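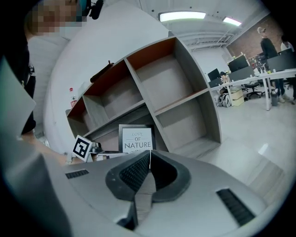
Rorkholm Curved Bookshelf, Gray: Review

Posted November 15, 2021

We bought the Rorkholm to go against a rounded wall where nothing straight would sit properly. It cost $1000 with delivery. I have lived with it long enough to have an opinion on most of it.

The curve is the reason to buy this shelf, so I will start there. Ours follows the wall well but leaves a gap at one end, wide enough to lose a pencil behind. Rorkholm sells it in a single radius. Before ordering, cut a strip of cardboard to the radius on the product page and hold it to your wall. I did this after ordering, and I got lucky.

Finish and color

The wood is gray, and on the website it looked darker than it is. Several cubbies have rust-orange panels at the top. I was not sure about the orange when I placed the order. Against a white wall with red brick nearby it looks fine, and it keeps the piece from looking like office storage. You cannot order the panels in another color. I asked.

The finish marks easily. A ceramic pot dragged a few inches left a scratch that a furniture pen mostly hid. Put felt under anything heavy.

Assembly

It came in 5 cartons, and the heaviest was a struggle on the stairs. The instructions have 11 steps and the drawings are clear until step 8, where the back panels go in. The drawing shows them from behind and the parts are labeled from the front. I put two in upside down and had to take them out again. Set aside an afternoon and get a second person for standing it up. The hex key in the box is too short for the inside corners, so use your own.

One bag of cam locks was missing from our order. I emailed and got a reply from Carola Mühlbauer in customer service, who asked for the part number (2322) and sent a full bag. No charge, no forms.

Using it

The cubbies are open, and that suits display better than storage. Large binders do not work well because the curve narrows the usable depth toward the back. Paperbacks, small plants and frames are fine. We have a framed sign on a lower shelf, black and white, that says LOVE OF NATURE, and it stands there propped. The top is good for long, odd things that fit nowhere else.

Dusting takes longer than on a plain bookcase. The inside corners need a brush.

Compared with others

I looked at the Bernano corner unit, which is cheaper but has straight sections joined at angles, so it only suggests a curve. The Cliria is a true curve and feels heavier, but the lead time ran into January and I did not want to wait. If you have a flat wall, buy neither of those and skip this one too. A regular bookcase gives you more room for less money.

Good: fits a rounded wall, steady once loaded, helpful customer service.

Not so good: one radius only, soft finish, confusing step 8, short hex key.

Four stars out of five. I would buy it again for the same wall, and I would measure first.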